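Deposit and return schemes for small food shops: what the register data shows
Speaker notes, version 2
11/12/2024

Slot is short. Skip the Dodach section if the session before runs over.

Slide 1. Title
Leave up while people sit down. Handout is at the back. Mention that the tables are in the handout and won't be read out.

Slide 2. Scope
The talk covers takeout packaging in shops with a single register. No chains, no delivery-only kitchens. The data comes from the Pririco pilot, which enrolled 117 shops. A shop counted as enrolled once it had logged one full week of sales by packaging type. Shops that signed up and never logged are left out of every chart.

Slide 3. Terms
Define before going on, as these get mixed up in questions.
Deposit: an amount charged at sale and paid back on return.
Charge: an amount added at sale and not paid back.
Discount: an amount taken off when the customer brings a container.
Return rate: containers back divided by containers out, over the same period. Late returns push this above the true figure in slow weeks. The handout has the correction.

Slide 4. How sales were logged
One extra key on the register per packaging type. Staff pressed it before the total. Missed presses were the main source of error, and they cluster at lunch. We compared key presses against stock orders at the end of each month. Where the two disagreed by more than one case of stock, the month was dropped.
Pause here. Somebody usually asks whether dropping months favors careful shops. It does. The direction of the bias is in the notes to table 1.

Slide 5. Deposit size
Main chart. Read the axis labels out loud, the font is small.
Low deposits behave like charges. The customer pays and keeps the container. Above the middle band, returns rise, and so do lost sales on small orders such as a single side or a drink. The two curves cross at a different point for each kind of shop, so no single deposit is recommended.

Slide 6. Storage
Returned containers take up more room than new ones because they come back unstacked, often with the lids on. A shop planning on 300 containers in circulation should measure shelf space with lids off and again with lids on. Several shops in the pilot left the scheme over storage alone. Washing capacity was a lesser problem than we had expected in the spring.

Slide 7. Lid fit
Vurketti tested lids after repeated wash cycles. The lid goes before the body does. Failure was defined as any leak with the container held on its side. Under that test a lid can pass with a sandwich and fail with soup, so the result depends on what the shop sells. Order lids and bodies separately if the supplier allows it.

Slide 8. Dodach (optional)
Shared pool across neighboring shops. A container bought at one can go back to any other. Return rates went up. Settlement between shops took more staff time than the washing. The pool sheet had 2119 lines by the end of November and was still being kept by hand.

Slide 9. Single-use baseline
Needed for the comparison on the next slide. Most shops still run paper outside and plastic inside, and the two are priced and taxed separately in many places.

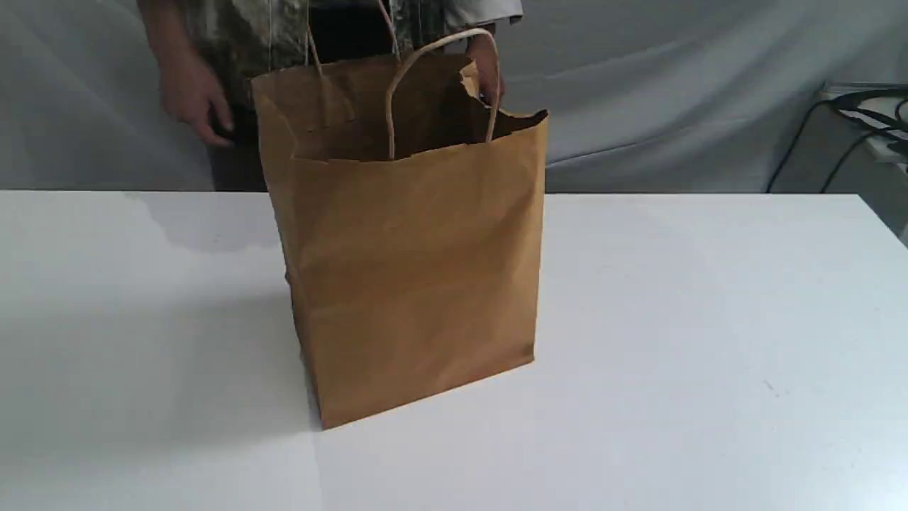

Paper bag, kraft 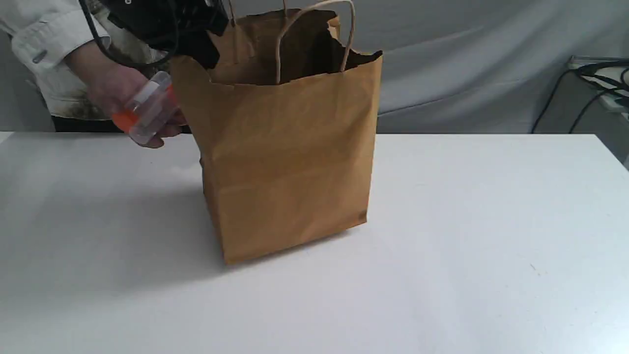
Cost per order on the baseline should include the bag even where the bag is free to the customer. Half the published comparisons leave it out, which makes reuse look worse than it is on small orders. On large orders the bag hardly matters and the inner containers carry the cost.

Slide 10. Comparison
Give the result per order, then per week. Do not give it per year. The pilot was too short and the holiday weeks distort it.
Labor is the largest term on the reuse side -- larger than purchase and loss together. If asked for a payback period, say that it moves with the local wage and point to the worksheet.

Slide 11. Open items
Chornovol is running the same log with a discount in place of a deposit. First figures are not checked and should not be quoted. Allergen handling in shared pools needs its own study.

Slide 12. Contact and questions
Leave table 1 on screen during questions. The worksheet goes out by email to anyone who signs the list at the door.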